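Sorting It Out: Ladi Wike on Small Things and Paper Cups
August 15, 2021

Ladi Wike started sorting drinks and small containers into paper cups when she was packing sample sets for Hakala, a gift supplier with 335 regular customers. Before that she used trays.

"Trays slide," she says. "You bump the table and everything is in one corner. A cup keeps a bottle standing up."

She buys plain cups in two or more colors, and the color tells her which order a thing belongs to. She used to write on them with a marker, but gave that up in December, when she and Babatunde Nwosu packed 3,000 sets and the writing rubbed off on their gloves.

Nwosu was against the cups at first. "I thought they would tip," he says. "They do tip if you put something tall in an empty one. Put the short thing in first — then it's fine."

They work on white tables pushed together. Wike likes white since a dropped cap is easy to find on it, though the seam between tables collects crumbs and she wipes it out every evening.

How does she decide what goes where? "Bottles to one color, the odd pieces to the other. Cans I leave until the end. A can is heavy and it stands up by itself anyway."

The gray cup has the bottle with the red cap in it, next to the yellow one, and the small can is still out.

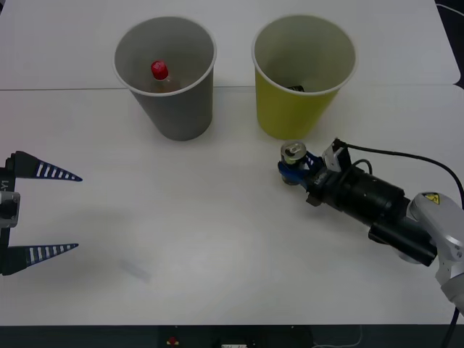 What She Would Change

Wike wants wider cups. The ones she has cost 23 cents each, and the wider size is sold only by the case.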